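Laltstead Returns Sorting Centre

The Laltstead Returns Sorting Centre is a warehouse operation that receives, sorts and redirects mixed household goods, mainly unsold or returned items from discount retailers. It is run by Mekberg, a logistics firm. The site is known chiefly for the staged introduction of robotic bin picking, a program named Lemma, and for the work agreement that accompanied it.

Background

Before Lemma, all incoming goods were tipped onto benches and sorted by hand. Items arrived unpackaged and in no fixed order: cutlery, toys, cloths, toothbrushes, small tools. Sorters worked standing, in 65-minute blocks, and moved each item to one of 18 outgoing categories. Wrist and shoulder strain was the most common cause of lost time recorded by the site.

Robotic picking

Lemma uses jointed industrial arms fitted with metal grippers. Each arm works over an open bin and lifts one item at a time. Rigid objects of regular shape are the simplest to grip. Soft goods are harder, as a folded cloth changes shape when lifted and can cover smaller items underneath. Thin objects lying flat against a bin wall are also a frequent source of missed picks. 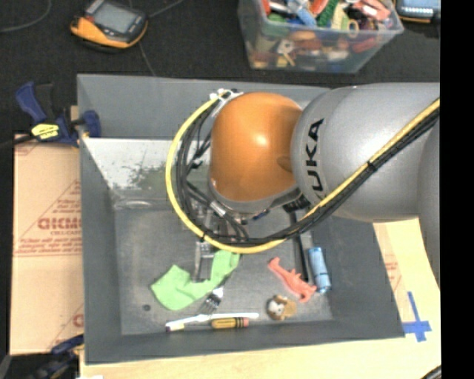
The grip settings for each class of item were compiled by Ritness, the contractor responsible for integration. The first library held 556 entries. Entries are revised when an item is missed repeatedly, and a revision must be signed off by a sorter as well as a technician.

Effects on staff

Under the work agreement, 13 sorting positions were reclassified as cell attendant. Attendants clear missed picks, refill bins, check hoses and cable ties for wear, and record faults. The position carries a higher pay grade and requires a lockout certificate. Sorters who did not wish to retrain kept their grade and were moved to inspection, where goods are still handled manually.

Reported strain injuries fell in the first year. Complaints about monotony rose over the same period, mostly from attendants assigned to a single cell for a full shift. Rotation between cells and inspection was brought in the following October. Pace also became a point of dispute. The arms do not slow toward the end of a shift, and attendants objected to refill targets based on machine speed. The targets were withdrawn and replaced by a limit on the number of cells per attendant.

Kidus Mamo, a former sorter, was appointed training lead on 2024-02-16. The training course covers safe entry to a cell, fault codes, gripper cleaning and the basics of grip revision.

See also

Bin picking
Job rotation
Reverse logistics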